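Kaliscombe Robotics Club
Minutes of the September meeting

Time: 6:30 p.m.
Place: Room 2, Baird Building
Chair: Quentin Gautier
Minutes: Bence Szilágyi
Present: nine members, list kept with the sign-in sheet

1. Minutes of the last meeting

Read and accepted with one correction. The spare battery packs went to the Wivine team and not to the beginners' group as written.

2. Student project: Pondel

Bence reported for the project group. The aim for this term is still the same: Pondel should learn to pick up a household object and put it back in a marked place on the floor. The group is teaching it from recordings of people doing the job by hand, filmed from head height in members' own homes.

The target for the term is 900 usable recordings. The group is behind on this. Part of the delay came from the first batch, where the person's hands left the view too early and the end of the task could not be checked. These were thrown out and the wearers were asked to look down at the object until both hands have let go.

The put-back task uses a square of masking tape on the floor. Quentin asked if the tape should be the same size in every home. Bence said the square should be a bit bigger than the base of the object, so it depends on what people have. The group agreed to leave it that way for now and to write the size on the log sheet.
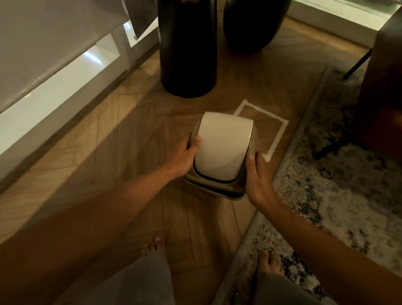 There was a longer talk about what counts as a failed try. Some members wanted to keep only the recordings where the object ends up fully inside the square. Others said the near misses are useful if the person then picks the object up again and fixes it. Agreed: a recording is kept if the object is inside the tape at the end, even if it took more than one go. A recording that ends with the object over the line is kept in a separate folder and is not counted toward the target.

White tape was discussed. It shows up well on wood and dark tile but badly on pale carpet. Members with pale floors should use blue tape and say so on the log sheet. Please test the tape on a small patch first – one member reported sticky marks on a varnished floor.

Lids were also raised. A swing lid moves when the object is carried, and the labeling tool sometimes draws two boxes, one for the lid and one for the body. For now the whole thing gets one label. Bence will fix the wrong ones by hand and write a short note on how to do it.

3. Wivine (line follower)

The new wheels are on. The robot runs straight but still loses the line on the tight left turn. The team thinks the sensor bar sits too high. They will lower it and run the practice track again before changing any code.

The team asked for the long table on the window side at every session. Agreed, as long as it is cleared by closing time.

4. Competition entry

The club will enter both projects in the regional student day. Wivine goes in the line course and Pondel in the open demonstration class. Each team gets a slot of 30 minutes including setup.

Quentin pointed out that the demonstration hall has a concrete floor with old paint on it. Pondel has never been run on a floor like that. The group will try it in the Baird loading area, with permission from the building office. Quentin will ask.

There was a question about bringing our own floor panel. The rules do not mention it. Left open until the organizers answer.

5. Equipment

Two head mounts are out on loan and one has a cracked strap clip. A replacement will be printed in the workshop. Anyone borrowing a mount must sign it out and bring it back charged. The card reader is missing from the gray box. If you have it, please return it.

6. Any other business

The beginners' group asked if they could help with labeling. Agreed, after a short training session led by Bence.

Snacks are to stay off the soldering bench.

Action items

Quentin – ask the building office for use of the loading area; write to the organizers on the floor panel.
Bence – note on lid labels; update the log sheet with lines for tape color and square size; plan the labeling session.
Wivine team – lower the sensor bar and report back.
All recording members – check old files for early cutoffs before uploading more.

Meeting closed at 8:10 p.m.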